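Talk notes, 28 December 2019. Planning meeting for the January order, Horkuvness workshop. Speak slowly, the room has echo.

**Slide 1. What I ask for**

- Good morning, thank you for coming before the holiday.
- I ask for one decision today: do we buy a second arm, or do we first spend on the small things around the first arm?
- My proposal is the small things. Say this early, so people do not wait for it.

**Slide 2. The task we must budget for**

- Our customer Stisura wants soft bags handled, opened and filled. Boxes we know already. Cloth is different for the budget, and I will show why.
- A bag like this changes its shape at every touch. The gripper which is good for a box may be wrong for it.

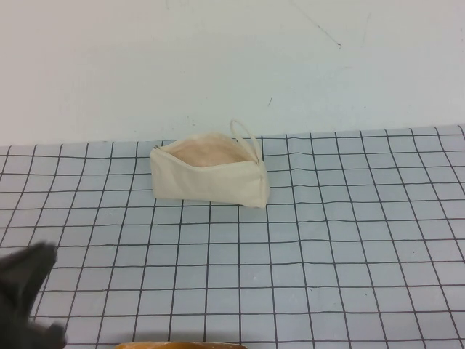
*Canvas pouch with the zipper partly open, on the grid mat.*

- Point to the wrist loop. Ask the room: would you take it by the loop or by the body? Wait for answers. Each answer means a different set of fingers, and fingers are a line in the table.
- Point also to the mat. The lines are wavy in some places. I want money for a stiff board with the same grid.

**Slide 3. The numbers**

- Gripper fingers, soft type, two sets from Karnik: 800
- Stiff board and its mounting: 100
- Spare cables and cable guides: 616
- Operator training, one course: 700
- Total is 2,216. All in dollars, without tax.
- If somebody asks about the price of the second arm: the offer from Mạch is still open, but it does not include fingers or installation. Do not go into details here, the offer is in the folder.

**Slide 4. Why cables are in the budget**

- Last year we did not plan for cables at all. We paid for them from the repair money, two times, and in autumn the repair money was finished.
- The cables need room when the arm travels. Let people look at the loops for a moment before I continue.
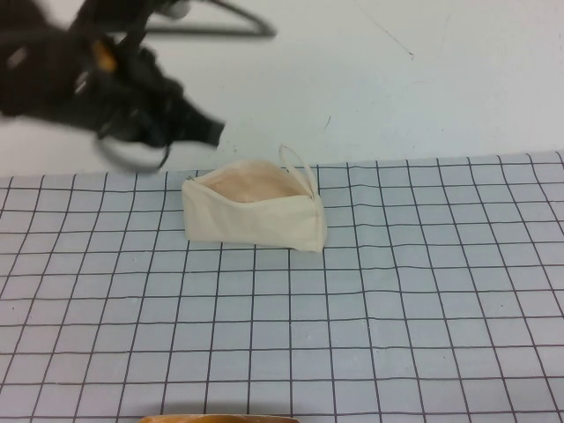
In the rehearsal Karnik objected that I am too careful, and that a second arm bought in January would pay for itself before the summer, even with the old fingers. I should answer this openly:

- It can be true for boxes. I have no data for cloth, and Karnik also has none.
- We can order the arm later. The order for Stisura starts with the fingers, and their delivery takes five weeks.
- If the cloth test goes well, I will come back and ask for the arm myself.

**Slide 5. What I need from you**

- Yes or no for the total, today if possible.
- One name from production who can go to the training.
- A place to store the bags flat. Now they are in my office.

Remember: skip slide 4 if we are late, but keep the cable price. Leave ten minutes for questions. Bring printed tables, the projector makes small digits hard to read.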